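Notebook, wastewater surveillance bench
October, Saturday, started 7:40

Composite from the Jumedbridge inlet was in the fridge at 4 C on arrival. Parkness sample also there, label smudged but readable. Both are 24 h composites, flow weighted. No sample from Vávra; the autosampler faulted overnight and the site is sending a grab sample on the next run. Grab goes in the log as a grab, not to be plotted on the same line as the composites.

Spiked each bottle with the process control, inverted ten times, let stand 30 min. Took 200 mL per site. First spin to drop solids, supernatant to a clean bottle, pellet kept at -80 in case we want to go back to it. PEG/NaCl overnight was not an option with the weekend schedule, so used the Dureo filter units again. Jumedbridge clogged after 132 mL. Recorded the filtered volume and stopped there. Do not force the rest through; last time the membrane split and we lost the whole thing.

Extraction per the usual sheet, one change: second wash repeated, to deal with the inhibition seen in the last batch. Eluted twice with the same buffer aliquot. Two blanks carried through from the filtration step.
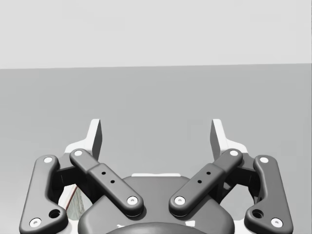 RT-qPCR, N1 and N2, triplicate wells, undiluted and 1:5. Standard curve acceptable on both targets, slope inside our limits. Blanks and no-template wells clean.

Parkness: N1 and N2 agree, all wells positive, up on the previous composite. Undiluted and 1:5 line up after correction, so the extra wash seems to have helped. One run only, keep it in for the next batch before changing the sheet.

Jumedbridge: positive on both targets. Process control recovery 19 percent, lower than I like but above our cutoff. Result is reportable with the low recovery flag. Not corrected for recovery, same as all earlier points. It rained on the collection day and flow was high, so the raw concentration should not be compared with last week's until the PMMoV normalization is done. PMMoV plate is set up and will run this afternoon.

Stock check: one opened box of filter units, one sealed. Process control aliquots are low, need to make a new set and titer it against the old one before switching. Pipette tips, 200 µL filtered, reordered.

To do:
PMMoV plate, export and normalize
Rerun Jumedbridge extraction from the leftover supernatant, smaller volume
Ask Vávra for the autosampler fault code
Relabel Parkness bottle with a proper freezer label

Plate file saved in the shared folder. Hood wiped down, UV on, left 13:15.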